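Hand gripper build, progress report for the Stidside small grants
Wed 27 November

Hi all, and thanks again for the money! You asked for a page on where things stand, so this is me at the kitchen end of the shop with a coffee, trying to keep it to a page.
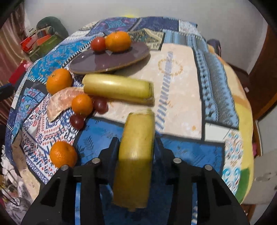

The big news is that the second version of the fingers is done and I like them a lot more than the first pair. They're black plastic with slots cut through, four screws on top, and they close evenly now (the old ones pinched at the tips and left everything else flapping). I've been practicing on fruit, mostly soft stuff, as I said I would in the application. So far I've logged 117 grabs and 32 of them were drops or squashes. That's more than I wanted, but most came in the first couple of evenings, before I redid the trigger spring.

Money: you gave me 400 dollars and I have 9 left, plus a bag of spare screws. The camera mount ate more than I planned. I bought the first one from Flavusar and it wobbled, so I ended up printing my own on the Nakpan in the shared workshop, and that meant paying for filament twice. Receipts are in the folder.

What's behind schedule is the software. Visard (my name for the logging program, sorry, it stuck) saves the video fine but loses track of how far the fingers are open whenever I squeeze fast. I think it's the cable and not my code, but I would say that, wouldn't I? New cable is ordered out of my own pocket.

Next up is fixing that, then moving on to cups and jars, then letting a couple of other people from the workshop try the grip, as my hands are pretty big and the trigger may be a stretch for them. I'd still like to demo it in February if the room is free. Could someone tell me who handles the booking?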